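3.2 Surface condition and label legibility in shared workshops

The second part of the survey dealt with how well fixed controls could be told apart from their surroundings by people who did not use the workshop every day. Earlier work at the Mevholm site (Duda and Pirzada, 2017) had treated this as a question of lettering size. We found lettering to be a weak predictor. Of the 81 controls rated, 35 carried no lettering at all, and these were named correctly about as often as the lettered ones when the background was plain.

Ratings were collected in October at two sites, Furnville and Czarnecka. Each of the 23 raters was shown a control for two seconds, then asked to name its use and to point to its outer border on a blank outline sheet. Raters who had worked at either site within the past year were left out. A total of 367 ratings were kept after incomplete sheets were removed. Agreement between raters was high for naming and moderate for border placement. Most of the disagreement in border placement came from the Czarnecka sheets, where the outline had been printed at a slightly smaller scale; these were rescaled before scoring.

Background was coded by the second author on a four-step scale, from plain (one even color) to crowded (several objects of differing color touching or overlapping the control). A second coder, H. Grabowska, repeated the coding for the Furnville set. The two differed mainly on whether painted floor lines should be counted as objects. They were not counted in the final coding.
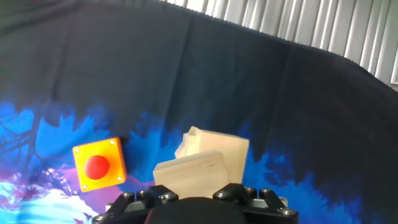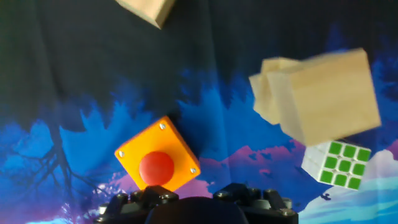
Figure 4. Emergency stop button, two views.

Color contrast was computed between the control and the area directly next to it, using the mean of five sample points on each side of the border. Where a control had a backing plate, contrast was computed twice, once for the control against the plate and once for the plate against its surroundings. A round red button in the middle of a square orange plate, as in the second view of Figure 4, has two borders of this kind, and a rater may trace either one. We scored both tracings as correct, provided the rater did not mix the two. Under the stricter rule used by Brzozowska (2015), in which only the moving part counts as the control, border scores for plated controls fell while naming scores were unchanged. The stricter rule was therefore not used in the models of Section 3.3, where border score is the dependent variable and background code, plate, and site are entered as fixed effects.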